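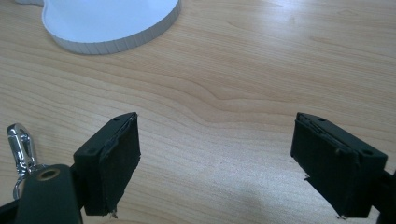

August, late afternoon. Chore notebook, table setup.

Lihua asked me over lunch whether any of this is going to clear her kitchen table before she retires, and I said ask me again when we get through the Chidiac list! We're at 858 demos out of the 3000 we told Vullden we'd have, and most of the 858 are the easy stuff, one hand, nothing tall. Two-handed work is where it gets slow (and where my shoulders start complaining).

I keep thinking about how little attention a person pays to moving a stand with a pole on it. You grab it somewhere, your other hand drifts over in case it tips, done. With a gripper in each fist I suddenly have to decide where everything goes, and I'm a grown adult with decades of practice. 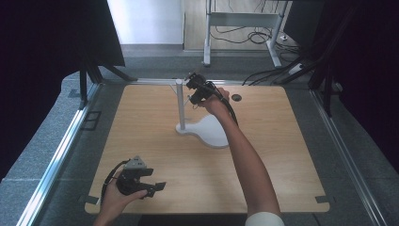
Deok-su Ham thinks we should write down which hand leads for every tall object and stick to it. I'm for letting people do what feels natural and sorting it out in training, but he's been right before, so we'll do 1110 his way and compare.

My own guess on the big question: wiping, yes, pretty soon. Putting a lamp back where it belongs, with a cord behind it and a mug next to it? Years! The Jillex policy still closes its fingers early on anything thin, and the Clistar one waits so long I want to reach in and help.

To do: check finger pads on both grippers and order spares, re-run the thin-rod set, ask Lihua for a list of what really sits on her table.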